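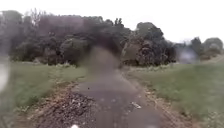 Sernon publishes operating rules for delivery robots on shared paths

Larnemmont, 6 May 2024

Sernon today released version 2 of its operating rules for small wheeled robots on paths shared with walkers and cyclists. The rules apply to all Sernon units and are free for other operators to adopt.

Version 2 adds a section on paths without curbs or painted edges. Where asphalt gives way to gravel, soil or grass, the operator must record a working edge before the first run. The robot keeps its wheels inside that line and stops if it can no longer locate it.

Other changes:

Speed on shared paths is limited to 9 km/h. The limit is lower at bends and where trees shorten the view ahead.

A unit that meets a person on a narrow path pulls to the side and waits until the person has passed.

Litter and loose stones are treated as obstacles until classified.

If image quality drops below the set threshold, the unit halts and calls a remote operator.

Stops, overrides and contacts are logged. Logs are kept for 200 days.

The draft was tested over some 3000 km of supervised runs near Larnemmont and Murín.

"The first version assumed a clean edge, and many park paths do not have one," said Yatziri Tapia, head of field safety at Sernon. "Operators asked for a rule they could check on site."

Comments on version 2 are open until December. They should be sent to Petrică Crăciun, standards editor.

Press contact: Trevor Dhillon, Sernon, Larnemmont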